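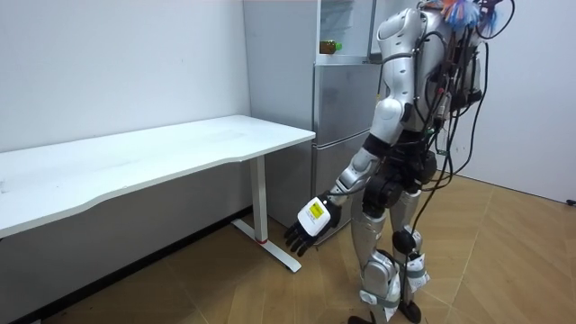
A reader wrote in after my first post on this to say that moving a small office is just moving a big apartment, and I should quit making a fuss. Okay! So that's where I start tonight. Read that one out loud, wait for the laugh, then ask who has moved an office. Hands up. Fewer people laugh.

**Opening bit**

I've done it twice now. The first time was Calero, 28 people, one freight elevator, and I figured we'd be done by dinner. We were not done by dinner. (Tell the elevator key story here, but keep it short — last time I went on way too long.)

**The desk question**

People care about where they sit more than they care about almost anything else you'll ask them. At Calero I posted a floor plan with names already on it, and I got angry emails for a week. For the Nuradent move I put up a blank plan and some sticky notes and went to lunch. So much better! There were still 4 people who wanted the same window, and we drew straws, and they were fine.

Ask the room: window or wall? Let them argue a little.

**Labels**

Slow down here, this is the part folks write down.

- Label the side of the box, never the top. Boxes get stacked.
- Put the new room on it. "Kitchen stuff" helps no one if there are two kitchens.
- Cables go in a bag, and the bag gets taped to the thing it belongs to.
- Pack the tape last. Yes, I packed the tape first.

**Money**

Get two quotes. Didenko came out to walk the rooms before giving us a price, and Urent did theirs over the phone, and the phone one grew by moving day. I'm not mad at them, I told them we had "a few" filing cabinets. Say the real number out loud, even if it's embarrassing.

Skip the storage slide if we started late.

**The internet**

Order it in October if you're moving before the end of the year. Check it with your own laptop, standing in the new place, before you sign off on anything. I once ran payroll from a sandwich shop.

**Questions**

Somebody will ask about plants. Plants ride in your own car, with the heat on. Repeat each question into the mic — the back row couldn't hear last time. Handouts are by the door, and I need the clicker back.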